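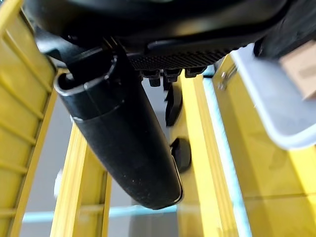
*Fig. 1. Gripper from below, finger extended.*

## 6. Getting the pump and timer going

Rev. November 2022, F. Hirano

Okay, if you've come straight from section 5 your tank is standing on its pad, the downspout is connected and there's some water in it. If there isn't any water in it, stop and wait for rain (or run a hose in for a while, I did, I'm not proud). The Celtus pump can't be started dry. I mean it. I'll say so again in a minute and you'll be sick of me by the end.

This section covers the pump, the filter, the Rondar timer and the first watering. Drip lines are section 7. If you only want a spigot on the side of the tank for filling cans, you can skip all of it and go enjoy your afternoon.

### 6.1 What you need out on the grass

Lay these out first. I lost a gasket in the clover in October and spent the rest of the daylight on my knees.

- Celtus pump, with its two flat gaskets
- Plindetti filter, the clear bowl kind, with the plastic wrench that comes in the box
- Rondar timer and its batteries
- Suction hose (the stiff ribbed one) and delivery hose (the soft one)
- Hose clamps, plus a spare or two
- Thread tape
- A screwdriver and a bucket
- An old towel

You also need an outdoor outlet with a GFCI, the kind with the little test button. If you don't have one, get an electrician to put one in before you go any further. An extension cord out of the kitchen window isn't a substitute, and yes, I know you have a really good one.

> **CAUTION:** Keep the pump unplugged until step 11 of 6.3. The switch on the back doesn't count as unplugged.

### 6.2 Where to put the pump

It wants to sit lower than the tank outlet if you can manage it, and close by, and level. Mine is on a paving slab behind the tank, where it stays shady until late afternoon. Minoru Ichikawa put his on the fence at chest height so he wouldn't have to bend, and it works, but he has to prime it nearly every time he uses it and I've heard what he says to it.

Leave room behind it for your hand. You'll be reaching back there for the drain plug every fall.

Don't box it in completely. A little roof is great. I used a leftover cedar shelf on four bricks and I'm very pleased with it! Walls all the way around will cook the motor in July.

### 6.3 Connecting it up

1. Close the tank valve. Handle crosswise to the pipe means closed.
2. Wrap thread tape around the tank outlet, clockwise as you look at the end of it. Several turns. If the tape bunches up when you screw the fitting on, take it off and start over with new tape.
3. Screw on the outlet fitting by hand, then snug it with a wrench. Snug! The threads are plastic and a cracked outlet means draining the tank.
4. Push a clamp over the suction hose, push the hose onto the fitting, slide the clamp back up over the join and tighten. A cold hose fights you, so dunk the end in hot water for a bit if it won't go.
5. Hold the Plindetti filter up and find the arrow molded into the lid. Water flows the way the arrow points, tank to pump. It will physically go on backward. It'll even run backward for a day or so before it clogs solid, which is how I know.
6. Attach the suction hose to the filter inlet and a short length of the same ribbed hose to the outlet.
7. Seat one flat gasket in the pump inlet. Run a fingertip around it. You want it lying flat with no lip curled over.
8. Attach the short hose to the pump inlet.
9. Second gasket in the pump outlet, then the delivery hose. Leave the far end of the delivery hose in the bucket for now.
10. Prime the pump. Take off the cap on top, pour water in slowly from a jug until it sits right at the brim and no more bubbles come up, then put the cap back on. Open the tank valve.
11. Dry your hands on the towel. Check that the outlet and the plug are dry too, then plug the pump in and switch it on.

You should get some coughing and spitting into the bucket and then a steady stream. If it's still only coughing after a minute, switch off, unplug and prime again. The second time usually does it.

> **NOTE:** Don't use the soft hose on the suction side, not even a short bit. It goes flat as soon as the pump pulls and you'll think the tank is empty.

> **CAUTION:** Never run the pump dry. (Told you.)

### 6.4 Check for drips

Let it run into the bucket and go look at every join. Tank outlet first, then filter lid, then both ends of the pump. A paper napkin held under a join shows a slow drip better than your eyes will.

On the delivery side a leak is easy, you'll see it spraying. The suction side is sneakier. It doesn't leak water out while the pump is running, it pulls air in, and what you notice is a stream of little bubbles in the clear bowl of the filter. A few bubbles right at the start are fine. If they keep coming, tighten the clamps one at a time and watch the bowl as you do it.

The bowl itself should be hand tight plus a nudge with the plastic wrench. Smear a tiny bit of silicone grease on the O-ring while you've got it open. Not petroleum jelly, which swells the rubber.

### 6.5 Setting the Rondar timer

I love this timer and I hate its buttons. There's one that does four different things depending on how long you lean on it. The booklet is no help so here's my way.

1. Batteries in, cover on. The display blinks.
2. Press and hold SET until the clock digits stop blinking all together and only the hour blinks. Set the hour, tap SET, set the minutes, tap SET.
3. Now it shows START. Pick your start time. I go for early morning, before the sun gets to the beds.
4. Tap SET. It shows RUN. Choose 15 minutes to begin with. You can change it after you've seen how wet the soil gets.
5. Tap SET again and it shows the days. Skip past the ones you don't want with the plus button. The little dot under a day means it's on.
6. Don't touch anything until it goes back to the clock by itself. If you press something out of impatience it forgets the days and you get to do step 5 again.

Screw the timer onto the end of the delivery hose, handle side up, with the display facing away from the afternoon sun. Mine faced west the first summer and the screen went permanently gray.

The Celtus has a pressure switch, so you leave it plugged in and switched on and it starts itself when the timer opens. It should stop within a few seconds of the timer closing. If it keeps humming, you've got a leak somewhere on the delivery side. Back to the napkin.

> **NOTE:** The timer doesn't know it rained. I turn mine off by hand in wet weeks. There's a rain sensor you can buy for it and I haven't tried it.

### 6.6 How low to let the tank go

This bit depends on your tank, so check the plate on the side. Mine is a Shimada and it holds 4,000 liters, which sounded like an ocean when I ordered it. Two rows of tomatoes and a fig tree corrected me.

I keep an eye on the sight tube and when it gets down to 2,000 I cut the run time in half and stop watering the grass. The grass can look terrible, it comes back. Below the bottom mark on the tube, turn the timer off and unplug the pump. There's sludge down there and the filter will choke on it even before the pump starts sucking air.

If you want to be cleverer than me, a float switch will cut the power for you. Minoru has one. Wire diagrams for it are in the back with the spare parts list.

### 6.7 If it doesn't work

| What's happening | Try this |
|---|---|
| Pump hums, no water | Tank valve closed, or it needs priming |
| Pump silent | Press RESET on the GFCI once. If it trips again, unplug and leave it alone until an electrician has looked |
| Good flow, then a trickle | Filter's clogged. Valve shut, pump off, rinse the mesh |
| Pump clicks on and off constantly | Small leak after the pump, or the timer isn't closing fully |
| Timer opens on the wrong day | Redo 6.5, step 5, and keep your hands off it after |
| Water smells like eggs | Old leaves in the tank. See section 9 |

> **CAUTION:** Rainwater off a roof isn't for drinking, and don't fill the kids' wading pool with it either. Put a label on any spigot that's connected to the tank.

### 6.8 Before the first freeze

Unplug the pump, shut the tank valve and pull the drain plug at the back of the pump. Tip it a little toward you and the last cupful comes out, generally into your shoe. Take off the filter bowl, empty it and store it upside down. The timer comes indoors with its batteries out.

The pump can come in too if you have the shelf space. Mine goes over winter in the laundry room, with both gaskets in a sandwich bag taped to the handle so I can find them in spring.

Leave the delivery hose open at both ends and lying downhill. Next, drip lines, section 7.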